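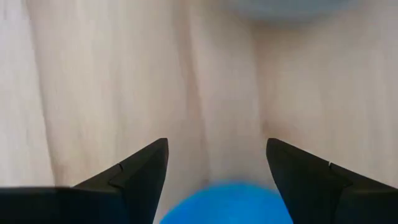

Dosmont, July 4, 2019

The Catacutan mill draws its water from a side channel that leaves the river above the old weir and rejoins it below the loading yard. Visitors are walked along this channel first, before entering the building, and the order makes sense once the papermaking begins. The intake has a coarse screen, then a settling basin, then a second screen fine enough to hold back leaf stems. Water for the process is taken from the far end of the basin. Iron is the main concern. It leaves brown specks in finished sheets, sometimes months after they have been sold.

Our group was met at the yard gate by Bienvenido Agbayani, the production manager. The tour runs in the same direction as the material, from rag store to packing room.

The rag store is on the ground floor at the north end. Stock is cotton cutting waste, with a smaller amount of linen kept separately. Cuttings arrive in bales and are sorted by hand at slatted tables, where buttons, elastic and anything with synthetic thread are removed. Agbayani said that blended fabric has become the largest cause of rejected bales. A polyester thread does not break down in the beater and shows up as a hair in the sheet.

Sorted rag is cut, boiled with soda ash and rinsed. It then goes to one of two Hollander beaters. The older machine, known in the mill as the Dudbridge beater after the site it came from, has a cast iron tub, since lined. The newer one is stainless steel and holds less. Both work on the same principle: a bladed roll turns above a bedplate, and the pulp circulates around an oval trough until the fibers are separated and frayed to the required degree. The gap between roll and plate is adjusted by a handwheel at the side. A long beat with the roll lowered gives a hard, translucent sheet with high shrinkage. A short beat with the roll raised gives a soft, bulky one. Teodoro Tagle, who runs the beaters, checks progress by diluting a spoonful of pulp in a glass jar and holding it up to the window. There is also a freeness tester on a shelf nearby. He uses it for repeat orders.

Sheet forming takes place in the vat room on the same level. Two vats were in use. The vatman dips the mould, lifts it level, shakes it once in each direction and passes it to the coucher, who rolls the sheet off onto a damp felt. The two of them work with very little talk. Watermarks are made from wire sewn to the mould cover, and Rosalinda Cabrera showed us a cover under repair, with a section of the wire design being restitched. Laid and wove covers hang in a rack along the wall by size.

A finished post of felts and sheets goes under a hydraulic press. The sheets are then separated, pressed again without felts, and taken up to the drying loft in the hoist. The loft has adjustable shutters on both long sides. Sheets are hung in small groups over ropes, and the shutters are set according to wind and humidity. In April the loft can take several days to dry a heavy sheet. At the time of our visit it was much quicker, and the concern was the opposite: fast drying makes the edges cockle.

Sizing is done with gelatin in a heated trough, followed by a second drying. Most of the mill's output is sized this way. The unsized paper goes to printmakers, and a small quantity is sold to a conservation supplier, Corance, for repair work.

The finishing room is the quietest part of the building. Each sheet is looked over on both sides, graded and counted into packs. Standard weights are 300 and 400 grams per square meter, and a very heavy sheet of 900 is made to order in one size only. Sheets with minor faults are sold as seconds from the shop by the gate. Maribeth Sarmiento, who supervises grading, had laid out several faults for us to handle, including a vatman's drop, a felt hair and a torn deckle.

The tour lasted about 9 minutes per room, a little short for the beaters and long enough elsewhere. Floors in the vat room are wet and sloped toward a central drain, and flat shoes with a grip are needed. The stairs to the loft are steep and have a rail on one side only. Bookings are made through the mill shop, and groups are kept small enough to stand around a single vat.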